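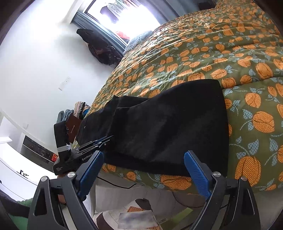
The right gripper closed fine. The left one closed most of the way, stopped, and then went the rest of the way with a small jump that Oranuch felt in the heel of her hand.

She opened it and closed it again. It jumped again.

She put both grippers down on the bed and went to get the screwdrivers, which were in a cookie tin on top of the refrigerator. Her mother was at the kitchen table with the radio on low, cutting coupons.

"Is it broken?" her mother said.

"It's sticking."

"The same one?"

"The other one this time."

Her mother nodded and went on cutting.

Oranuch Klinhom had been folding clothes for Brirnus since November. The work was simple to describe. You held a gripper in each hand, you picked up the clothes with the grippers and not with your fingers, and the cameras recorded how you did it. Later, in a building in Groltport she had never been inside, a machine with arms bolted to a table would be taught from the recordings. The company paid by the accepted recording. A recording in which a finger jumped was not accepted, or it was accepted and then taken back a week later with a note, and she thought the second was worse.

The first month she had mailed a gripper in for repair. It was gone 28 days and they did not pay her for any of them. After that she had asked for the service sheet, and a man on the phone had said it was meant for technicians, and then he had sent it anyway. It was two pages. She had printed it at the library and kept it folded in the tin.

She spread a dish towel over the bedspread to catch the screws and sat down on the edge of the bed with the left gripper across her knees.

Step one was to turn it off. Step two was to wait. The sheet did not say how long, and she had settled on the time it took to drink half a glass of water.

Step three was the pads. The blue pads had ribs running across them, and lint got down in between the ribs and packed there. Dark clothes were the worst for it. She worked along the grooves with an old toothbrush and then with the corner of a damp rag, and the gray fuzz came out in little rolls. She did the right gripper too while she had the brush in her hand. Then she pressed each pad with her thumb and tried to slide it sideways. None of them moved. If a pad slid you had to take it off and seat it again, and she didn't have any spare pads. She had asked for some in her last message.

Step four was the pivots. She tested each linkage with one finger, lifting it and letting it drop. A clean joint fell by its own weight. The outside one fell. The inside one started down and hung there, not doing anything, until she tapped it.

"There you are," she said.

She picked the driver with the yellow handle. It was the only one that really fit the screw heads – the others went in but they rocked, and if they rocked long enough the slot turned into a hole. She leaned on it and turned. The screw held, and held, and then gave all at once. She backed it out and laid it on the towel. The washer under it was very thin and it stuck to the link by its own film of grease, so she lifted it off with tweezers and laid it next to the screw in the order it had come.

There was a thread wound around the shaft of the pivot. It was black and so fine that she found it by feel, and when she pulled, it kept coming. It had gone around more times than seemed possible in that much space. She held it up to the window. It was as long as her forearm.

She carried it into the kitchen to show her mother.

"From your blouse," her mother said.

"I don't have a blouse like that."

"From mine, then." Her mother put down the scissors and took the thread and looked at it. "I told you not to use the old things. The old things come apart."

"They want old things. They want all kinds."

"Then they should send you some." Her mother dropped the thread in the saucer with the coupon trimmings. "What do they do with it, when the robot can fold?"

"Sell it to hotels, I think. Laundries."

"Hotels have people for that."

Oranuch didn't have an answer she liked, so she went back to the bedroom.

Her cousin worked in the laundry of the hotel on Cunitgate, on the sheets and towels side, and had done so since before Oranuch finished school. They had not talked about the grippers. At New Year the cousin had asked what the work was, and Oranuch had said it was testing, for computers, and the cousin had said that sounded clean. It was clean. She did it with the curtain pulled back and laundry drying outside the window, and she could stop when her shoulders hurt.

She wiped the pivot with a rag and a little alcohol. The sheet said one drop of the oil, and one drop was underlined. The man on the phone had gone on about it. People always put more, he said, and the oil ran down onto the pads, and then the pads slid and the people called him. She had liked him for that. He had sounded tired, and he had sounded like somebody who took the covers off things. She touched the tip of the oil bottle to the shaft and took it away again, and set the washer back, and the screw.

Now came the part the sheet was no good for. It said to tighten the screw until snug and then back it off slightly. She had done this eight times on one joint back in December before she understood what slightly was. Too tight and the linkage hung. Too loose and the finger wobbled at the tip, and the two pads met crooked and let go of a hem halfway across. She turned until the screw stopped, eased it back the width of the slot, and lifted the link.

It dropped.

She lifted it and it dropped again. She squeezed the gripper shut slowly with her eyes closed. There was no jump. She opened it and shut it until she had stopped expecting one.

Then the calibration, which was in the Kandpal app on her phone. She propped the phone on the pillow and turned the gripper on and waited for the name to come up on the list. Open all the way, the app said. She opened it. Close all the way. She closed it. Hold. A circle filled up on the screen. Open to match the picture. The picture was of a gripper partway open, and you were supposed to match it by eye, and she had complained about this in the comments box and had been thanked for her feedback.

The circle turned red. Calibration failed. Please check that the fingers are clear.

She looked. The fingers were clear. She ran it again and the circle turned red at the same place.

She sat for a while. It was getting on toward noon and the good light only stayed on the bed until one. She thought about the 28 days. Then she got out the sheet again and read it from the top, moving her finger down the page, and on the back, under a heading about shipping, there was a line saying that after any pivot had been removed the stored values should be cleared before calibration. It was not in step four and it was not in step five. She found the button three menus down in the app, under About.

Clear stored values? This cannot be undone.

She pressed yes. The name went off the list and was gone long enough for her to start composing the message to Brirnus in her head. It came back.

Open all the way. Close all the way. Hold. Open to match the picture. The circle filled up green.

She took a pencil and wrote on the sheet, next to step five, CLEAR FIRST, and drew an arrow to the back. Under the other notes in the margin she put Mar 4, 2022, left, inside pivot, thread.

The towel went over the chair. She counted nothing back into the tin, only looked to see that no screw had rolled onto the bedspread, where it would have been hard to find among the orange shapes. There was nothing. She laid the black cloth out along the near edge of the bed and smoothed the right half of it with her palm. Her mother came to the door.

"Is it fixed?"

"I'm going to see."

"Not with that one again."

"I have to use the one that made it stick," Oranuch said. "If it works on that, it works."

Her mother stayed in the doorway. Oranuch put her hands into the grippers and stood with her knees against the bed. She reached with the left one, low, along the bunched end, and the pads came together on a single layer and stayed together. She lifted. A fold of the cloth came up with it. She carried it over and let it down, and the right gripper went out to meet the edge.

It was a bad fold. The corners were off by the width of a hand. She pulled it flat and began again.

"You did the sleeves first when you were small," her mother said. "Everything rolled up like a sausage."

"They don't care how, as long as it's folded."

"They should care."

The second fold was better. She did it a few more times without recording, listening to the joint, and then she set the cloth back the way it had been and used her elbow to press the button on the phone.

"Don't talk now," she said. "It's on."

Her mother put a hand over her mouth and went back down the hall to turn off the radio.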